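Print | E-mail this article

A grip fault should stop the arm

Opinion
Rupert Rainer
August 5, 2018

The incident report from Woltenside runs to eight pages and spends most of them on the battery. A gripper closed on a lithium polymer pack during a sorting cycle, lost its position reading, and kept closing. The pouch was punctured and the cell vented. The report recommends thicker sleeves on the packs.

I think that is the wrong fix. The log shows 437 closing commands after the first encoder error. The controller recorded every error correctly and then acted as if the last good reading were still true. A sleeve does nothing about that.

The usual defense is that stopping on every fault costs throughput. Folholm, which integrated the cell, ran 2597 cycles in July and puts the downtime from a strict stop rule at nearly 90 minutes for the month. I have no reason to doubt the figure. It is a small price when the part in the fingers stores energy.

Current limiting alone will not cover the case either. A soft pouch gives way at a force well inside the normal grip range, so the motor sees nothing unusual until the damage is done. The limit has to be set per part, and the arm has to halt when position is lost - with the fingers held, not opened, until a person has looked.

Work with packs and chargers is close work. A finger tip passes within a short distance of leads, plugs and foil, and a rule written for cardboard boxes does not carry over.
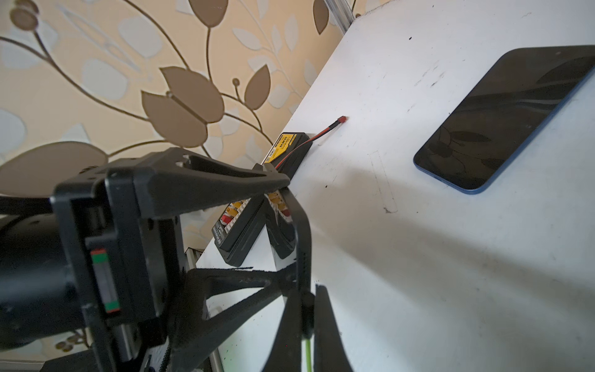 Ya-wen Hung would go further and cut motor power at the first missed reading, on the grounds that software which has lost its sensor should not be trusted to hold anything. My objection is that some grippers spring open without power. Hers could be met with a mechanical brake, and I would accept that.

Comments (2)

Shek: We set force per part last year. Setup takes longer. Worth it.

Anatham: Did the report say why the encoder dropped out? Ours was a connector.

This site uses cookies. By continuing to browse you accept our cookie policy.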